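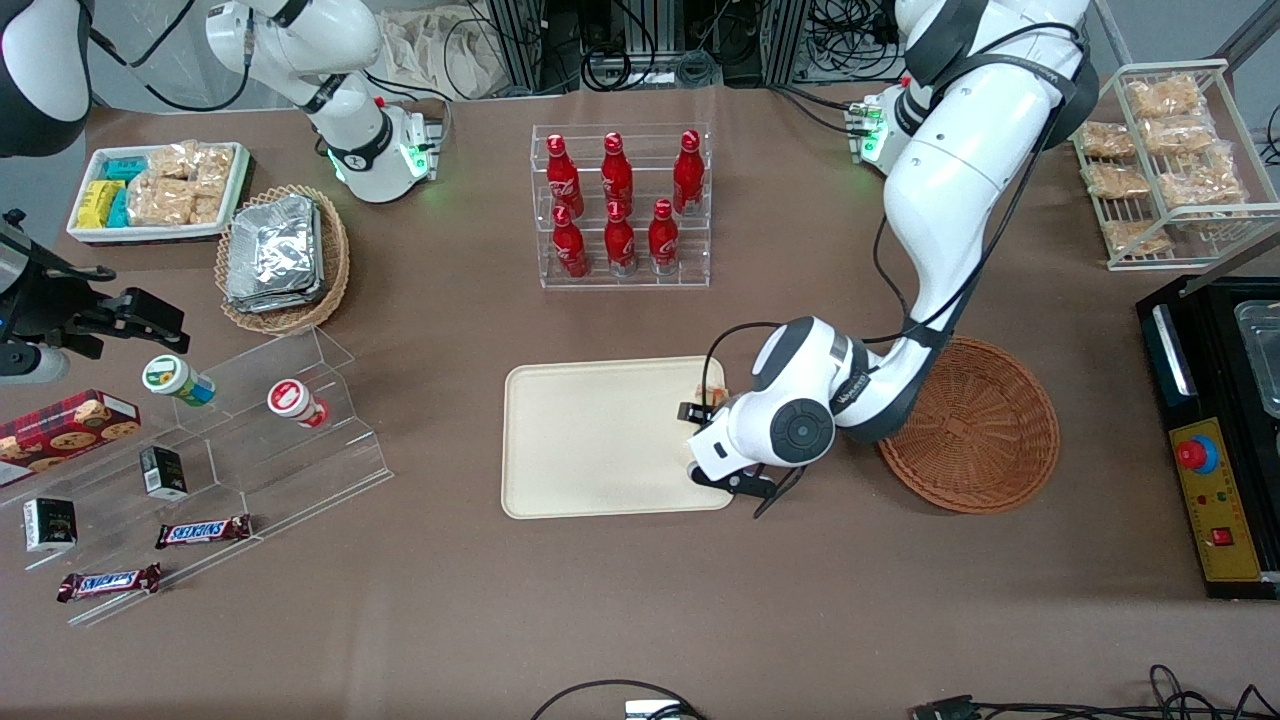 Tessa Wragby
Business and high street reporter

A shop-fittings supplier in Nandale is to start hiring out table displays for snacks and drinks, after a run of requests from schools, offices and small venues that only need them for a day or two.

Gristine, which has sold baskets, trays and counter racks from its unit on the Jiditby road for many years, will open the hire desk in August. Customers will be able to borrow a full table set or pick out single pieces, and return them to the same desk.

The standard set is called the Oshima. It is meant for one ordinary table and mixes clear acrylic racks with wicker baskets and shallow trays, all laid on a plain cloth. Bottles go on a two-tier rack so that the back row stands higher than the front. On the brown cloth, six red Coca-Cola bottles fill one of these racks, three to a row, with snacks set out in a white tray and a round basket nearby.

Gristine says most people who ask about hire have a fair idea of what they want to serve and very little idea of how to set it out. Its printed guide, which will go out with every set, suggests keeping packets of one colour together. The white tray has been filled that way, with yellow packets on the left, teal-blue ones next to them and clear bags of golden snacks taking up the right half. Foil-wrapped items are better piled in a basket, the guide says, as they slide about on a flat tray.

It also advises leaving one basket free at the start for wrappers or late additions.

A full set will cost £60 for up to 4 days, with a deposit on top. Single racks and baskets will be priced separately and a list will be put up at the desk. Food and drink are not included. Cloths come in brown or cream and must be returned unwashed, as the firm sends them out to its own laundry.

The company has spent almost £3,000 on extra stock and on shelving to keep the hire pieces apart from those for sale. It has taken on 2 part-time staff to check items in and out. Scratched acrylic will be taken out of use and sold off cheaply, along with any basket that has lost its shape.

Several bookings have been made already, among them a leavers' tea in Jiditby and a trade morning at the Nandale exchange building. Gristine said it would look at adding a larger set for two tables later on if there was enough call for it, and that it had been asked for cake stands but had no plans to stock them.

The hire desk will be at the side entrance, with parking in the yard. It will open at 8am and close at 4.30pm, and sets can be collected from midday on the day before an event. Delivery will be offered within Nandale only.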